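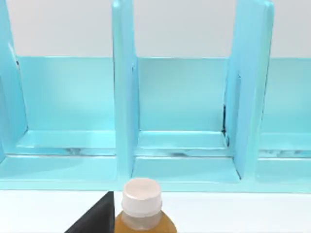
Call for participants: do storage products make a home tidier?

Shops sell a lot of boxes, dividers and organizers on the promise that a house full of them stays neat. We have read plenty of articles saying so. Most were written by people who sell boxes. We would like to find out for ourselves, and we are looking for households in Camgate to help.

The study is called Pemus. It is run by Iter, a small research group that looks at claims made about household goods. We take no money from makers or shops. We have no product to offer you at the end, and we won't be coming round to fix your closets.

What you would do

We need 100 households. Half will be given a budget of $285 to spend on any storage they like. The other half get the same amount in cash and are asked to buy no storage until the study closes in July. You can't pick your group. Everyone fills in a short form once a week for 27 weeks, saying how long they spent looking for lost things and how long they spent putting things away. It takes ten minutes, a bit more the first time.

Who can apply

Adults living in Camgate, in any kind of home, rented or owned. You don't have to be messy. If you work for a storage company or write about tidying for pay, please sit this one out. We'd be glad to hear from people who think the whole idea is silly, as our last survey drew 3,687 replies and nearly all came from people who already loved organizing. We don't trust those results much and have said so in the write-up.

What we can't promise

You may not end up with a tidier home. Self-reported minutes are a weak measure, and people tend to be kind to themselves. A few homes will be asked to keep a daily log for one week so we can see how far off the forms are. You can say no to that and stay in the study. You can also quit at any time and keep what you bought, or the cash.

How to apply

Pick up a form at the Ebihara Building front desk, or ask there for one by mail. Tell us who lives with you and whether you plan to move before July. Forms are due back by October 16, 2018. We will write to everyone who applies, including those we can't take.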